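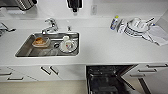

Sink side of the counter with the dishwasher open, mug and bowl still in the basin.

Community > Help > Home Robots > Faults and Safety

Arm stops with fault 442 when reaching into the sink

We have an Eken two-arm unit on the Larnurine software and I am trying to get it to clear the sink into the dishwasher. It does fine with plates on the counter. When it goes for the mug at the back of the basin, the right arm goes down, stops partway and throws fault 442. Then it holds there with the motors on until I clear it.

Last night I cleared the fault from the tablet and the arm finished the old move instead of going home. It swung toward the open dishwasher and hit the top rack hard enough to bend two tines. I had my hand near there a few seconds before. No injury, but I don't want a repeat.

What I have tried:
- recalibrated both wrists
- took the bowl out, same fault with only the mug
- lowered the speed to the slowest setting

The sink is a single deep stainless basin and the faucet spout comes forward over the back edge. Is this a force limit problem or something else? And why does it resume after a fault?

Asked in April – 719 views

Answer 1 (accepted)

You have two separate problems.

442 is a path fault on our unit. The planner thinks the forearm will touch something, or it has lost the depth reading and won't go further. Brushed steel is bad for depth. With the mug close to the back of a deep basin and the spout above it, there isn't much of a way in from the top. Turn the faucet to one side before you start, then rescan the sink zone. If it still faults, put a plain dark mat on the sink floor and scan again. That fixed it for us.

The resume is a setting. Under Motion, find "After fault" and change it from Continue to Cancel and Home. Ours was on Continue after an update. Even on Cancel, don't clear a fault from the tablet with the dishwasher open. Press the stop button on the base, close the racks and the door, move the arm out by hand with the brake release, then clear it.

Also check the wrist after that hit. If the gripper is out of line by eye, stop using it until it has been looked at.

Answer 2

had this at our place in Hurnthorpe, it was the payload value. Set ours to 375 and no faults since. worth a try

Reply to Answer 2: Payload won't stop a 442. It might hide a collision stop, so I would not change it on an arm that has already hit something.

Answer 3

I'd report the rack strike to Su support as well – they asked for the motion log when mine did something similar, and it only keeps the last 11 runs. Export it before you do any more testing. They took a while to answer but did replace a wrist cover.

Related questions
Gripper drops wet glasses
Stop button works but tablet shows Running
How to mark the dishwasher door as a keep-out zone
Larnurine update reset my motion settings
Brake release stiff on left arm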